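25 April 2018
By Justinas Ots

Farkinthorpe Evening Kitchen: where we've got to since February

Hi all, and thanks for the reminder (I know, I know, it was due before the school break). I'll go through it in the order you asked for on the form, more or less.

The cooking classes

We ran 13 evenings out of the Plakach building and had 37 people sign up, which is more than I put in the application and more than we have aprons for! The bread nights filled first. The soup nights were slow until we moved them later so folks could get home from work and change, and then they picked right up. I'd planned on four people to a stove and that's still the right number. We tried five once and there was a lot of elbowing.

Dumplings went badly. The dough recipe I wrote up was for a much bigger batch and I didn't scale the salt down, so that's on me. We're doing them again with a recipe from one of the moms in the group, and she's going to lead it.

Money

Still under budget on food, a little over on equipment. The big one was the used Yeoman oven, plus having it hooked up. I also bought eight decent knives and a sharpening stone. I haven't touched the travel line at all and would love to move it over to groceries if you're okay with that. Receipts are in the folder, apart from the one from the farm stand, who only do handwritten slips. I'll scan that when I find it.

Space

The landlord has agreed to let us stay through the fall on the same terms, and we can keep dry goods in the hall closet now, so no more hauling flour up from my car.

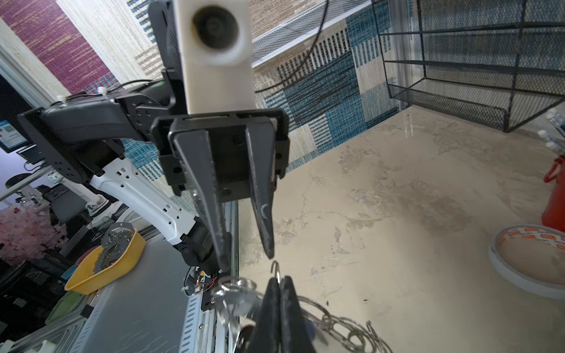
What's next

Jelleo have offered us jars at cost, so I want to do a run of jam and pickle evenings once the berries come in. I'd also like a class just for teenagers, and I need to know by your next meeting if the grant can cover a second instructor for it. Call me if that's easier than writing back!

Contact: Justinas Ots, Farkinthorpe Evening Kitchen | © 2018 Farkinthorpe Evening Kitchen | Back to top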